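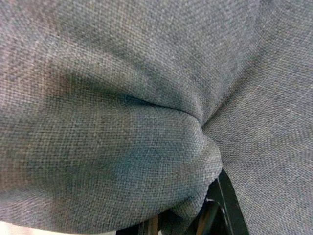
Perla Pacheco demande si l'on garde le seuil de force du premier semestre pour la prise de tissu, ou si l'on repart de zéro avec les doigts striés. On repart de zéro. Les valeurs de décembre ont été relevées avec l'ancien jeu de mors, elles n'ont plus de sens ici.

## 25 février 2020 - projet étudiant Taddale, lot « literie »

Objectif du créneau : saisie d'un textile épais par pincement, puis dépose orientée. Pas de navigation, pas de perception fine, les points d'approche sont donnés à la main. Le module de planification reste Dretosura, branche du groupe. Lenuța Ursu a fusionné ses corrections de cinématique inverse avant le début des essais, donc les journaux antérieurs ne se comparent pas directement.

Paramètres communs aux deux bras :

- descente verticale jusqu'au contact, puis retrait de 8 mm ;
- fermeture en deux paliers, le second seulement si le courant moteur se stabilise ;
- maintien 9 s avant tout déplacement ;
- enregistrement à 48 Hz, horodatage commun.

Le palier bas seul ne suffit pas sur un tissage serré : le pli remonte entre les doigts et s'échappe au premier mouvement latéral. Avec le second palier, la prise tient, mais le point de pincement migre vers la pointe du doigt. À corriger par un angle d'approche plus rentrant. Je note aussi que la détection de contact par courant seul se déclenche trop tard sur une matière molle. Perla propose un seuil sur la dérivée. À essayer hors ligne sur les journaux existants avant de toucher au code embarqué.

Recalage de l'ouverture à vide fait selon la fiche Mowat : ouverture complète, lecture du codeur, fermeture lente, seconde lecture. Valeur retenue pour l'ouverture complète : 2 576 pas codeur. Le fichier de configuration est à jour, l'ancien est conservé avec le suffixe « dec ».
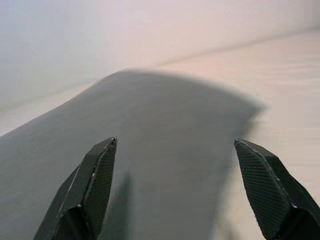

*Fig. 2 - Pince ouverte à vide, garnitures striées côté intérieur.*

Revoir l'état des arêtes extérieures : le revêtement noir est écaillé par endroits. Sans effet sur la prise puisque les garnitures sont du côté opposé, mais une arête vive peut tirer un fil. Passer un chiffon le long de l'arête en début de séance, et si ça accroche, papier fin puis nouvel essai.

Question restée ouverte sur le repère du poignet. Lenuța le définit au centre de la bride, le module Gadance attend l'origine entre les pointes. On a mis la transformation dans un fichier à part, chargé par les deux programmes. Ne plus la recopier en dur dans les scripts. J'ai retrouvé deux versions différentes dans le dépôt, dont une avec le signe de z inversé.

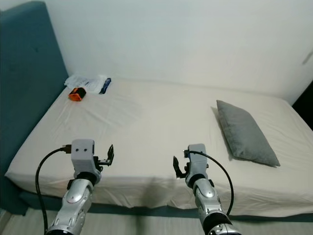 Pour la dépose, le critère du règlement interne est l'angle entre le grand côté du coussin et le bord avant du matelas. La position compte moins, on tolère un écart en translation tant que rien ne dépasse. Le calcul d'angle se fait sur l'image de tête, par segmentation puis rectangle englobant orienté. L'oreiller gris sur drap blanc se détache bien et convient pour régler la segmentation, et sa pose en diagonale donne un angle franc à mesurer. Son ombre portée sur le drap est en revanche à exclure du masque, sinon le rectangle s'élargit du côté gauche. Il faudra un seuil sur la luminance locale, ou une érosion avant l'ajustement. Retirer aussi le sachet plastique et ce qui traîne près de la tête de lit avant la prochaine série, le masque les prend comme candidats.

À faire :

- Perla : seuil sur la dérivée du courant, hors ligne ;
- Lenuța : supprimer les transformations en double du dépôt ;
- moi : masque sans ombre, puis relecture de l'angle d'approche ;
- gaine des câbles à contrôler sur les deux bras, poignet en rotation maximale.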